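Bed sheet

A bed sheet is a rectangular piece of cloth used as bedding, placed directly above or below the person lying in the bed. The bottom sheet covers the mattress and may be either flat or fitted. The top sheet, where one is used, lies between the sleeper and the blanket or comforter.

Early sheets in Europe were mostly linen, woven from flax. Linen was costly and slow to make, and household inventories often listed sheets among the valuable goods. Cotton replaced it in most homes once machine spinning and weaving brought the price down. The words "linens" and "bed linen" stayed in use for sheets of any fiber.

Flat sheets are hemmed on all four sides, with a deeper hem at the head end. Fitted sheets have elastic sewn into the corners or around the whole edge, which holds them under the mattress. Pocket depth varies between makers, and a sheet cut for a thin mattress will pull loose from a thick one.

Weave

Most cotton sheets are made in percale or sateen. Percale is a plain weave, with each thread passing over one and under the next. It has a matte surface and feels crisp. Sateen carries several threads over one before going under, giving a smoother face with a slight shine, but it snags more easily. Flannel is brushed on one or both sides to raise a soft nap and is sold mainly for winter use.

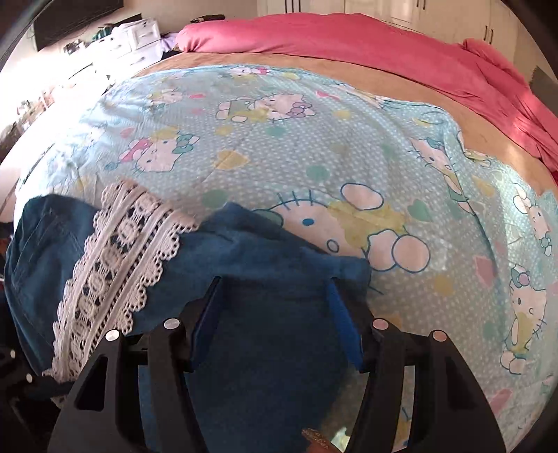
Thread count is the number of threads in one square inch of fabric, lengthwise and crosswise threads added together. Some sellers count each ply of a twisted yarn separately, and this produces much higher figures for the same cloth. Fiber length and yarn quality also affect how a sheet feels and how long it lasts.

Regional use

Top sheets are common in the United States and Canada. In much of northern Europe, sleepers use a duvet with a removable cover and no top sheet. Hotels in many countries use a triple-sheet method, with the blanket held between two flat sheets and a third covering the mattress.

Care

Cotton and linen sheets can be machine washed, and most can be tumble dried on low or medium heat. Chlorine bleach weakens fibers over time and can yellow some finishes. Worn sheets usually thin first along the center. An older repair, known as sides-to-middle, was to cut the sheet in half lengthwise, join the outer edges to form a new center seam, and hem the worn sides.

See also: Blanket, Duvet, Mattress pad, Pillowcase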